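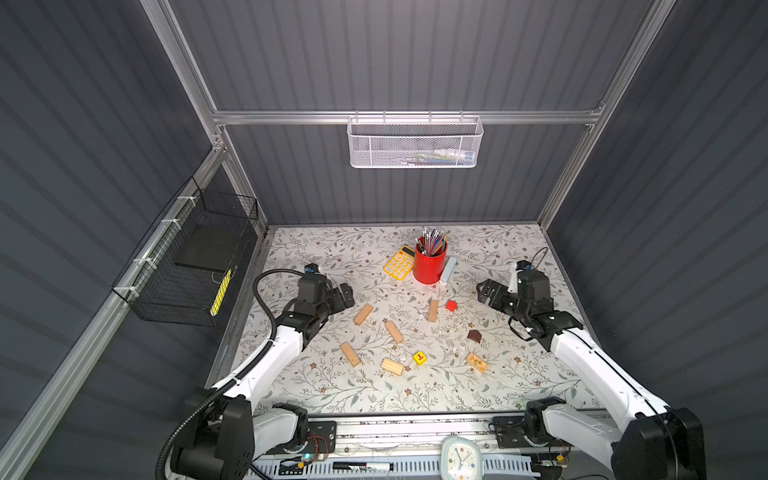

Mesa con bloques de madera, calculadora amarilla y portalápices rojo.

Cuaderno de taller. Enero, por la tarde

Proyecto Tilunholm, dormitorio pequeño, pared larga. Sigo donde lo dejé, con el banco bajo la ventana y la librería que sube al lado.

Medida buena de la pared, de rincón a rincón, a la altura del rodapié: 3823 mm. Arriba, junto al techo, es menos. No lo apunté en el momento y ahora no me fío de la memoria, hay que volver con el láser. La esquina izquierda está fuera de escuadra, se ve a simple vista al arrimar el tablero. La derecha bien.

Hueco entre el pilar y el marco de la ventana: 621. Ahí va la librería estrecha. Ojo, 621 es el hueco en bruto, sin descontar la tira de ajuste. La primera plantilla la corté a medida justa y no entra, claro. Plantilla a la basura. La segunda la he dejado con holgura a los dos lados y tapeta para trazar contra la pared. Entra y sale con la mano.

El banco. Cajón corrido abajo o tapa abatible, seguimos sin decidir. Apunto lo hablado con Hülya Aksoy para no repetir la discusión:
- La tapa abatible es más barata y aprovecha todo el fondo, pero obliga a quitar cojines cada vez. En una habitación de niños eso significa que los cojines viven en el suelo.
- Cajones sobre guías: se abren con el cojín puesto. Se pierde altura por las guías y por el travesaño.
- Hülya propone tres cajones iguales. Yo, dos grandes. Con dos, el frente queda muy largo y si el tablero tira un poco se nota en la junta.
- Quedamos en maqueta de cartón para ver las proporciones. Hecha, ver más abajo.

Maqueta. Cartón de embalaje, cinta de pintor, frente dibujado a rotulador. Puesta contra la pared del taller. Con tres cajones se ve mejor, tengo que darle la razón. Las líneas verticales coinciden casi con las de la ventana y el conjunto queda tranquilo. Con dos parece una cómoda tumbada. Pendiente enseñárselo a la familia antes de cortar nada.

Altura del asiento: la maqueta sentada está cómoda para un adulto, alta para la niña pequeña. Los padres prefieren que dure. Se deja así y se hace un escalón suelto con el sobrante, sin fijar, tacos de fieltro debajo.

Pintura. Muestras de Jidum sobre retales del mismo MDF, imprimación y dos manos. Resultados:
- Verde salvia: de día bonito, con la bombilla cálida se va a marrón. No.
- Azul grisáceo: el que más gusta en el taller. En la habitación la ventana mira al norte y puede quedar frío. Llevar la muestra allí y dejarla apoyada un par de días antes de hablar.
- Crudo: seguro, un poco soso. Marca todos los dedos alrededor de los tiradores, probado con la mano sucia de serrín.
- Terracota: solo para el interior de la librería. Con el exterior en azul funciona muy bien, mejor de lo que esperaba.

El canto del MDF sigue chupando. La muestra sin sellar tiene el canto áspero aun con dos manos. La que lleva tapaporos y lija fina entre medias está lisa como la cara. Conclusión práctica, sellar todos los cantos vistos, tambien los de abajo del banco, que los ve el que está jugando en el suelo.

Papel pintado. Rollo de Brumbridge, el de ramas finas. El dibujo no casa con la altura de la librería y el corte del motivo cae justo encima de la última balda. Opciones: bajar el arranque del papel o meter una moldura. Hülya dice moldura. A mí me parece mucho para una habitación tan chica, pero si va del mismo color que el mueble no molesta. Probar con un listón sujeto con cinta, de pie en la puerta, que es desde donde se va a ver.

Y mirar el número de lote antes de abrir el segundo rollo. En la obra anterior no lo miramos y hubo que esconder el cambio de tono detrás de la cortina.

Pedido a Bilgin. Guías, bisagras y tirantes. Han mandado las guías de extracción parcial y queríamos total. Llamado a las 16:30, comunicaba. Vuelto a llamar, las cambian, recogen cuando traigan lo siguiente. No desembalar más. He dejado la caja debajo del banco de la ingletadora con un papel pegado, NO USAR. Los tirantes sí están bien aunque si vamos a cajones ya no los queremos. Preguntar si los admiten de vuelta.

Tiradores. Nada que sobresalga, por las rodillas y las cabezas. Uñero fresado en el canto superior del frente. Prueba con fresa recta: muy duro al dedo. Prueba con media caña: bien. Redondear después a mano con taco, la máquina deja un escalón donde entra y donde sale. Guardada la pieza buena colgada junto a la puerta, la mala al lado para que se vea la diferencia.

Baldas de la librería. Fijas la del centro y la de abajo, las demás regulables. La plantilla de taladros para los soportes se movió en la prueba y la última fila salió torcida. Era el sargento, estaba flojo. Repetir con dos sargentos y tope. Los cuentos grandes no caben de pie en la balda alta, irán abajo, y así llegan ellas solas.

Anclaje. La librería va a pared sí o sí. El pilar es hormigón, el tabique no sé. Suena hueco cerca de la ventana y macizo más allá. Llevar detector y una broca fina para pinchar donde luego tape el mueble. Que no se olvide, la vez pasada hubo que improvisar tacos en la obra y quedó bien pero con mucho sudor.

Radiador. Esto me preocupa. Está debajo de la ventana y el banco lo tapa entero. Hace falta rejilla en el frente y salida arriba, contra el alféizar. Con rejilla en el frente se nos va el cajón del medio. O sea que los tres cajones de la maqueta son en realidad dos cajones y un hueco ventilado con frente de lamas. Visto desde fuera el reparto se mantiene, bien. Rehacer el despiece con eso. La madre preguntó si se podia quitar el radiador y moverlo a otra pared, no es cosa nuestra, que hable con el fontanero antes de que cortemos.

Cojines. Espuma firme, funda con cremallera por detrás. La tela la eligen ellos. Pedir que la laven antes de coser, la última encogió y la cremallera quedó ondulada. La colchoneta partida en tres piezas, coincidiendo con las juntas de abajo. Una pieza entera de ese largo no sube por la escalera.

Presupuesto. El escalón no estaba incluido y las lamas tampoco. Escribir hoy un correo corto con los dos añadidos. Hülya lo revisa, que yo me enrollo.

Pendiente:
- volver a Tilunholm, medir arriba y comprobar el plomo del pilar
- fondo del radiador con la llave incluida, que sobresale
- muestra azul y muestra crudo a la habitación
- listón de prueba para la moldura
- enchufe junto al pilar: queda detrás de la librería, ¿se adelanta o se anula? preguntar
- cambio de guías con Bilgin
- despiece nuevo con el hueco ventilado, pasarlo a Hülya antes de cortar
- comprar lija fina, no queda

Nota suelta: el disco de la escuadradora astilla la cara de abajo. Cambiarlo antes de meter el tablero bueno. El viejo vale para los listones.

Recojo a las 19:15. La segunda mano del terracota se queda secando en el estante de arriba, no tocar.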